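Clause 15

The draft reached Raili Tuominen on July 29, 2022, with a request for comments by the middle of August. It was titled Tasa: Good Practice for Two-Armed Machines in Domestic Rooms. The cover sheet listed Goltura as the sponsor and Partington as the place of issue. She printed it, because she read standards on paper, and crossed out the word "robust" wherever it appeared.

Clauses 1 through 14 gave her little trouble. They covered emergency stops, arm speed near a doorway, and the order in which joints were to be checked after a power loss. She corrected a reference to a table that had been moved to an annex. She asked for a definition of "room."

Clause 15 read in full:

A gripper shall be reported as empty when its fingers are open.

She wrote "No" in the margin and went to get coffee. When she came back she wrote the rest underneath. Open was a position. Empty was a finding. A pair of fingers could be open to the width of a jar and have a jar between them. The clause took a reading from the finger motor and turned it into a statement about the world, and every later clause that used the word "empty" inherited the mistake. Clause 18 was the worst of them, since it allowed an empty gripper to move at full speed.

She had run the sessions herself, in the kitchen room in Trerketier, before there was any draft to comment on. There had been 1328 runs. The machine was started at the end of the island, both arms forward, and given something to do with the things on the stone. Some runs ended with the task complete. Others ended with an arm waiting in the air until the clock ran out. Every run produced a status line at each step, and the status line for each hand had a field that said empty or holding. She had stopped trusting that field early on and had gone through the runs by eye, with a ruler laid across the screen to keep her place in the log.

She did this again now, the draft open on her knees. The method was slow. She read the field, looked at the view, and put a mark in the left column if they agreed and in the right column if they did not. Where she could not decide, she put the mark on the line between the columns. The instructions she had been given did not provide for a mark on the line, so she wrote a short paragraph that did, and numbered it as a proposed 15.3.

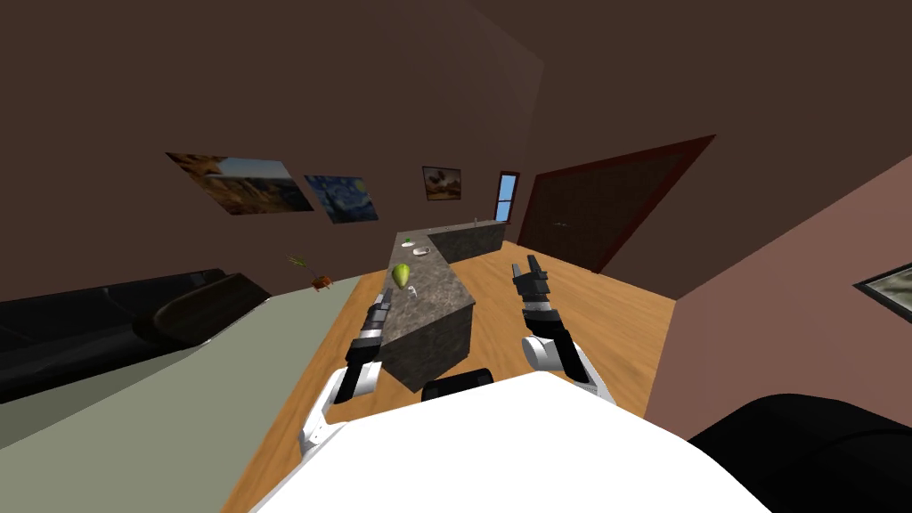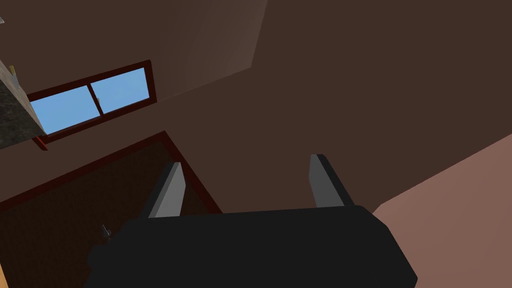
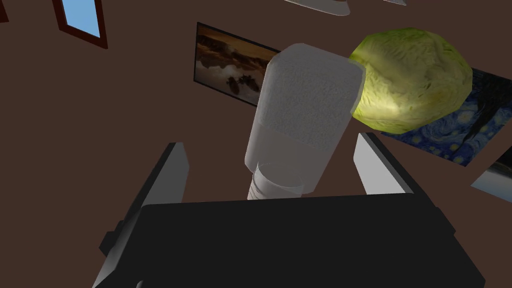
Kirsty Bolger replied the next morning that the clause had been written short on purpose. A rule with one condition could be tested by anyone with a motor reading and a pencil. A rule that asked whether something was between the fingers needed a view, someone or something to judge the view, and a number for how often the judge was wrong. Had Raili considered who would pay for the number?

Raili had considered it. She answered that the cost appeared either way, and that the draft merely moved it to the person whose glass was on the counter.

The next message took longer to arrive and was more detailed. Kirsty could accept that "open" and "empty" were different words. She could accept a third state. She would not accept "unknown," which manufacturers would use as a place to put everything. If a third state went in, it would need a limit on how long a hand could stay in it, and a rule for what the arm did meanwhile.

They settled on two seconds. Raili had wanted one. Kirsty had wanted the figure left to the maker, then five, then two on the condition that the arm was allowed to finish slowing down first. The arm would hold its position and keep its grip force where it was. It would not open in order to find out. Raili insisted on that sentence, and Kirsty asked only that "in order to find out" be replaced by something a test house could measure. It became "as a means of determining state."

The revised text read:

15.1 A gripper shall be reported as empty only when a check independent of finger position finds nothing between the fingers.

15.2 A gripper shall be reported as holding only when a check independent of finger position finds an object between the fingers and the fingers are in contact with it.

15.3 In all other cases the gripper shall be reported as undetermined. The arm shall slow and hold position, grip force unchanged. The fingers shall not be opened as a means of determining state. If the state remains undetermined for 2 seconds after the arm has stopped, a person shall be notified.

15.4 The state of each gripper shall be reported separately.

Clause 18 was amended to refer to 15.1. Kirsty sent the file to Partington with both their initials in the change table.

Raili went back to her columns. The marks on the line now had a name, and she wrote it at the top of the page in small letters, there being no room for a third column. Then she read the definition of "room" that Goltura had supplied at her request. It said that a room was an enclosed space with a door.

She picked up the pencil. There was the matter of closets.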